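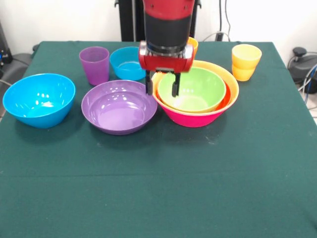 Monday, back room, first full day with the arm

Quick one, bus in a bit and I want this down before I forget the order things happened.

Got in at ten to seven. Coat still on when the shift lead caught me and said you're in the back today, not bench. So no bench. Bench went to the new girl and my stool went with it, which I minded more than I thought I would. Five years on that stool. It has my tape on the leg.

Back room is where they've put the Skurnari job. Green cloth on the table, bowls and cups all over it, the Weldu set in every color, and the red arm hanging over. I've been walking past it on breaks like everyone else does. Different when it's your name on the sheet.

What I do there: lay out, start the run, watch, write down what happened, reset. Lay out again. The arm is meant to learn our nesting, big bowl first, then down through the sizes till there's a neat stack to go in the carton. Which is exactly what my hands have done since I started at Londari, without me thinking about it once. Could do it talking. Could do it half asleep, and did, most of last winter.

Now I have to think about it. The engineer asks which finger goes inside the rim and I had to go and pick up a bowl to find out. Thumb inside, two fingers outside. She wrote it down. The arm does it its own way, one finger inside the green bowl and the other hanging down outside the whole pile, and I stood there with my shoulders up round my ears waiting for it to pinch.

Morning went slow. Lay out, run, note, reset. The sheet has a box for "assisted" and a box for "not assisted" and I kept wanting a third box for "I wanted to assist but kept my hands in my pockets." Asked if I could write in the margin. She said yes please, write everything in the margin. So the margin is full. My handwriting got worse as the morning went on, sorry to whoever types it up.

Things from the margin, so I have them too:
- the shiny ones are harder for it than the dull ones, or that's my guess, she didn't say yes or no
- goes for the rim every time, never underneath. We go underneath on the big ones
- slow coming down, quick going across. The other way round from people
- when it lets go it waits a second. I like that bit

Break at half nine. Everybody on the bench wanted to know. Is it fast. Does it drop them. Are they going to send us home. I said it's not fast. Nobody laughed much. The older guys went through this when the carton sealer came, and two of them used to be the carton sealer, so to speak. One is on forklifts now and likes it. The other took the money and went to Zaltville to live by his daughter. So it's mixed, and they tell it mixed, depending on the day.

Target on the bench is 200 sets a shift per person. It's been 200 since before me. The number for the arm, written up on the whiteboard in the back, is 160, and that's what they hope for by September, it isn't what it does now. Today it did nowhere near. Didn't write the real number here, not sure I'm alowed to. But the thing the shift lead keeps saying is that the arm doesn't need to beat us, it just needs to do the night. There is no night shift at the moment. There was one when I started and it got cut. So in a way it's taking the job of people who've already gone, and I don't know how to feel about that, I really don't. On the bus this morning I felt fine about it. By lunch less so.

Lunch. Soup. Sat with the new girl, who is nice, and who was behind already and worrying. Showed her the thumb thing with her own lunch tub. She'd been stacking with both hands flat like she was holding a hat. She said nobody had shown her, they gave her the video. The video is of me! From the side, last year, you only see sleeves. Told her forget the video, watch the woman at the end of the bench, she's better than me anyway.

Then that got me thinking all through the afternoon. If the arm does nights and then maybe some of days, who does the new ones learn off. You need somebody on the bench who knows. I said it to the engineer while she was waiting on something to load. She said she'd thought about it too but it's not her end. Whose end is it then. She said good question to bring Thursday. There's a sit down on Thursday with the manager, everyone from packing, in the canteen, and biscuits I expect.
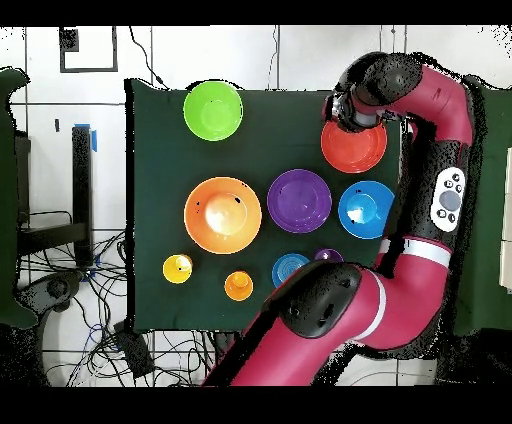
Obsa Habte
Packing, Londari. Written up 2026-05-04, on the bus and then at the kitchen table

Missed the bus I meant to get. Carrying on from the stop.

Afternoon was spread layouts. You scatter everything over the cloth instead of starting from a stack, big orange on one side, green off in its own corner, little cups down along the bottom, one of the yellow ones tipped over on purpose if the card says tipped. Then the arm goes out for whichever one it's been told. Watched it hover over the orangey red bowl with the whole rest of the set sitting there waiting. Felt like watching somebody pick a chocolate.

The layout cards are the part I'd change. They're drawn from straight above and I'm never straight above, I'm at the side of the table reaching in. So I turn the card, then I've got left and right swapped, then she says that's the old card. Said couldn't we just number the spots on the cloth with chalk. She said no marks on the cloth, it would learn the chalk. Okay. Fair. Then I said could the card at least have the table drawn from my side and she did it right there with a pen and it took her a minute. Whole morning I could have had that. Should've asked earlier, I was being polite.

That's something I want to remember for Thursday actualy. The stuff that would make it easier is small. A card the right way up. A stool (mine). The start button somewhere I don't have to walk past the cables to get at. I nearly had my foot in them once and said so, and that went on her list too, near the top.

Another one for Thursday: pay. My sheet still says packer. What I did today wasn't packing, or it was but it was also teaching and writing reports and keeping my eye on a machine. If it's a different job, call it something and pay it like something. The shift lead said it's a trial so the grade stays. Trial till when. He said September. September is a long way off to be doing two jobs on one grade. I said that out loud, which isn't like me. He wrote it down, at least he moved his pen.

And I don't want to be only against it. There was a thing around three. I've had the wrist since last year, the right one, from the turn you do when the stack goes in the carton. Ice at night sometimes. And today at three o'clock I noticed it wasn't hurting. First time in I don't know how long, on a Monday afternoon. I'd done the layouts and that's hands, but it's slow hands, all different moves, nothing the same twice. Told the woman at the end of the bench when I went for water. She held up both of hers with the supports on and said well lucky you. She's right to be short about it. If the arm takes anything off anybody it should be the carton turn off her. That's the bit that wrecks people. But the arm doesn't do the carton, not in this stage, just the nesting, which is the nice part. So they've given it the nice part. I'd swap it.

Put that in the margin. Big letters. TEACH IT THE CARTON.

Also asked what happens with the Saturday order. There's 624 sets due out and it's all bench, none from the back room, the arm's stacks get taken apart again for the next run. So with me in the back the bench is one down and the target didn't move. Told the shift lead and he said he'd look at it. Told him the new girl can't carry a full count in her first week. He said he'd look at that as well. He'll be looking at a lot.

Walked past at the end when the arm was stopped and the room was quiet. Stood a bit. Picked up the purple bowl and put it in the blue one, no reason. Hands wanted to. Then put it back the way it was so the morning layout wouldn't be off.

Home now. Rice, the last of the stew, feet up on the other chair. My sister rang and asked did I get replaced yet, she thinks she's funny. Said I got promoted to babysitter. She said does it pay. See above!

To do:
ask about grade in writing, don't let it be just talk
carton turn, say it first on Thursday before they get on to the slides
bring the stool in from the bench, or ask the new girl if she wants it and get another, she's shorter than me, probably needs it more
wrist, don't go daft and carry shopping with it
find out who picks who goes in the back room. Is it me all week? sheet only says today and tomorrow

She starts the runs at quarter past seven tomorrow so I need the early bus. Clothes out. Lunch tub is still in the sink from the soup. Doing that and then bed.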